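사무공간 계획론 강의 노트
3장. 책상, 케이블, 빛: 카탈로그를 믿지 않는 법

지난 시간에 나눠 준 Hekevent의 배치 지침을 다시 펴 두기 바란다. 지침은 "정돈된 책상이 집중을 만든다"는 문장으로 시작하는데, 근거로 든 것은 자사 납품 사례뿐이다. 집중을 무엇으로 쟀는지는 어디에도 없다. 이 수업에서는 그런 문장을 만나면 일단 괄호를 쳐 둔다.

3.1 벽면 배치
긴 책상을 벽에 붙이면 통로가 넓어진다는 설명은 대체로 맞다. 다만 도면에서 확보한 통로에 의자를 실제로 빼 놓으면 얼마나 남는지는 따로 따져야 한다. 머리 받침까지 달린 메시 의자는 도면의 동그라미보다 자리를 더 먹는다. 블라인드를 전부 내린 방이라면 창가 자리가 좋다는 말도 다시 생각할 일이다. 채광 점수를 받아 놓고 스탠드를 켜고 지내는 사무실이 드물지 않다. 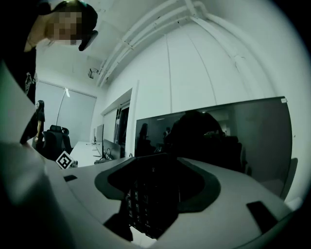
3.2 곡선형 상판
Zelov는 곡선 상판이 "협업을 유도한다"고 한다. 1958년에 나온 Zaugg의 소책자에도 거의 같은 문장이 있다. 그 사이에 검증이 쌓였느냐 하면, 내가 찾은 것은 설문 2건이고 둘 다 표본이 작다. 사용자가 곡선을 좋아한다는 응답과 곡선 때문에 대화가 늘었다는 주장은 구분해서 읽어야 한다. 곡선 상판은 모서리에 부딪힐 일이 적다. 이 정도는 인정해도 되겠다. 반면 벽과의 사이에 뜨는 공간은 누구도 면적표에 넣지 않는다.

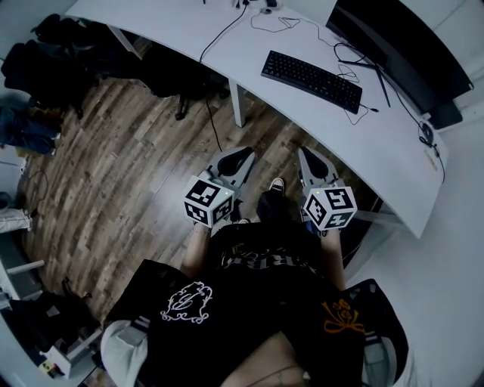
3.3 케이블
배선 계획에서 가장 자주 틀리는 것은 콘센트의 수보다 위치다. Trevness의 체크리스트는 5개 항목 중 3개가 상판 아래 트레이에 관한 것인데, 정작 상판 위에서 선이 어디로 지나가는지는 묻지 않는다. 사진의 흰 책상을 보면 검은 선 여러 가닥이 키보드와 모니터 받침 둘레를 돌고, 한 가닥은 상판 가장자리를 넘어 바닥 쪽으로 내려간다. 이런 책상에 트레이를 달아 준다고 위쪽이 정리될지 나는 의심스럽다. 선의 길이가 남는 한 남는 만큼은 어딘가에 놓인다. 흰 상판에 검은 선이면 더 눈에 띄기도 하는데, 이것은 색의 문제이지 배선의 문제는 아니므로 평가할 때 섞지 말 것.

3.4 바닥 무늬
헤링본 무늬가 공간을 넓어 보이게 한다는 주장도 카탈로그의 단골이다. 방향, 조명, 가구 색을 고정하고 비교한 자료를 가져오면 이 절을 고쳐 쓰겠다. 참고로 무늬 이름은 재료 이름이 아니다. 나무 무늬라고 적어야 할 곳에 원목이라고 적은 보고서가 작년 6월에도 있었다.

과제
자기가 쓰는 책상 하나를 골라 상판 위를 지나는 선의 경로를 평면도에 그린다. 제조사의 문구를 한 줄 인용하고, 그 문구를 확인하려면 무엇을 재야 하는지 적는다. "쾌적하다", "효율적이다" 같은 말은 측정 방법을 함께 쓸 때만 허용한다. 분량은 A4 2쪽 이내.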